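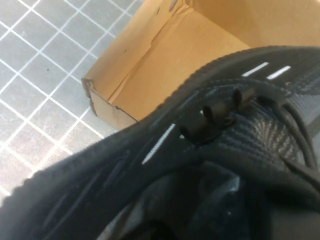
Juwita Chin wrote in after the last issue to say we were too easy on the Fatiditz gas storage expansion, and that the public money behind it ought to have been the headline. She thinks the whole case for the project rests on a demand forecast that the sponsor wrote for itself. Having now read the forecast twice, I'm inclined to agree with her, and I'd go further.

For readers who skipped it: Taron, the pipeline operator, wants to enlarge the underground storage site at Fatiditz and connect it to the Odetti line with a new spur. The state would guarantee $200 million of the borrowing. Taron says the guarantee will cost taxpayers nothing, and in the narrow accounting sense that may be so, right up to the day it's called.

The forecast assumes winter gas demand in the region will grow every year for the next seven years. It has been flat or falling in each of the last three winters, going by Taron's own filings. The explanation offered is new industrial load. When you go looking for the new industrial load, you find one fertilizer plant that has not picked a site and a group of data centers described as "in advanced discussions." Discussions with whom, the document doesn't say. I asked. A spokesman told me the names were commercially sensitive, then sent me a fact sheet I already had.

Then there's the security argument, which gets wheeled out whenever the demand argument wobbles. More storage means less exposure to a supply shock, and in general that's true. But storage protects you only if there is gas in it when the shock arrives. Nothing in the draft agreement requires Taron to keep the site filled to any level by any date. It could buy cheap in summer, sell at the first decent price in October and head into January half empty, and it would be within its rights. A guarantee paid for in the name of security should come with a fill requirement. The one in the discussion draft was dropped before the version that went to the legislature, and I have yet to hear a good account of who asked for that.

Saranya Nadar, in a note to subscribers of her own letter, makes the fairest case for the other side. Her point is that the Odetti line is old, that compressor outages on it have become more frequent, and that a region with a single aging line and hardly any storage is asking for trouble. I take that seriously. What I don't see is why the answer has to be this project, at this size, with this much of the risk moved off Taron's books. A smaller expansion was studied at Opoku, on land Taron already leases, and set aside in 2 paragraphs. The reason given was "limited strategic upside." That phrase could mean nearly anything – I suspect it means a lower return.

The price of the spur also deserves a harder look. The contingency is thin for a route that crosses a river and a stretch of soft ground, and the schedule has no slack for permits at all. If costs run over, the agreement lets Taron come back and ask for the guarantee to be raised. It doesn't oblige the state to say yes, as supporters like to point out. I'd only ask them to picture the vote, with a half-built pipeline in the ground and winter coming.

The energy subcommittee takes up the bill in August. Members would do well to ask for three things in writing before then: the names behind the industrial load, under seal if need be; a minimum fill level with a penalty attached; and the full Opoku study, including the cost tables that were left out of the public copy. Taron has said it welcomes scrutiny. It has said that about every project since the Odetti rate case, and the rate case records took two years to come out.

I'll be listening to the hearing and will send notes afterward. If you work on the Odetti line and have something to say about those compressor outages, in either direction, reply to this email. I don't print names without permission.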